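News from the Leinonen workshop
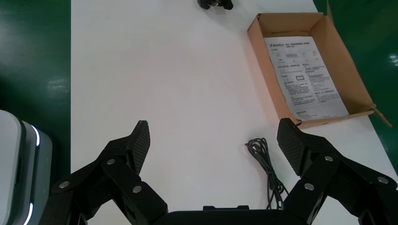 A white table and a bit of shiny green floor.

October 3, 2004

Hello again, everyone, and a big welcome to the 26 new folks who signed up after the Pestdale demo went out. I read every one of your emails (even the very long one about the fishing mini-game, Gaëtan Cordier, and yes, I'm still thinking it over).

The big job this month has been the save system in Dremoreo. Back in May I was storing the whole map every time you slept at an inn, all 1,359 tiles of it, and on older computers you could go and make a cup of tea while it wrote to disk. Now it only saves what you've changed – a door you opened, a crop you planted – and it's quick enough that I had to add a little chime so people would know it had happened. Old saves won't load in the new version, I'm sorry to say, so please finish your current harbour quest before you update.

I've also redone the colours in the Zalley caves, which a few of you found too dark on your monitors, and raised the coin limit from 200 to 2,000. The shopkeeper still has nothing worth that much, but I'm working on his catalogue!

Next up is the music, and I could really use some ears. If you'd like to hear the rough tracks and tell me which ones grate after an hour of play, reply to this newsletter and I'll send you the link.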